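Steel locker

A steel locker is a narrow storage cabinet with one or more doors that can be locked separately. It is used in offices, schools, workshops and changing rooms, mostly for clothes, bags, papers and small tools. 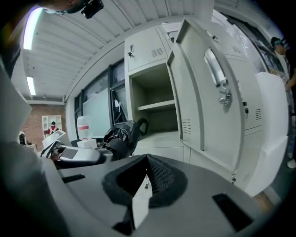
Construction

The body is normally made of thin sheet steel, folded at the edges to make it stiff and then painted, very often in light grey. Cabinets are divided into compartments, each with its own door. A compartment may contain a fixed or movable shelf, which divides it into two levels. Ventilation slits are cut in the doors so that damp clothes can dry and the air inside does not become stale. Handles are often recessed, so they do not catch on sleeves or on passing chairs.

Locks

The most common type is a small cam lock with a flat key. Two keys are usually supplied with each door, and in many offices one of them simply stays in the lock. Other models have only a latch with a hole for a padlock. The maker Bruvetti stamps a number on the face of every lock, and its key register has 3,956 entries. The smaller maker Plamen uses one master key for each delivery.

Use in offices

In shared offices, lockers replaced the desk drawer when workers stopped having a fixed place. Lorraine Ackroyd, in her handbook for the furniture supplier Tutton, recommends one compartment per person and a free space of 80 cm in front of the doors – more if office chairs stand nearby. The flat top is commonly used for papers and signs, although heavy boxes can bend it.

Care

Doors that rub against the body are mostly a sign of an uneven floor. Precious Bañez advises to level the feet before touching the hinges. Scratches should be painted early, as rust spreads under the old paint.

See also

Filing cabinet
Cam lock
Office furniture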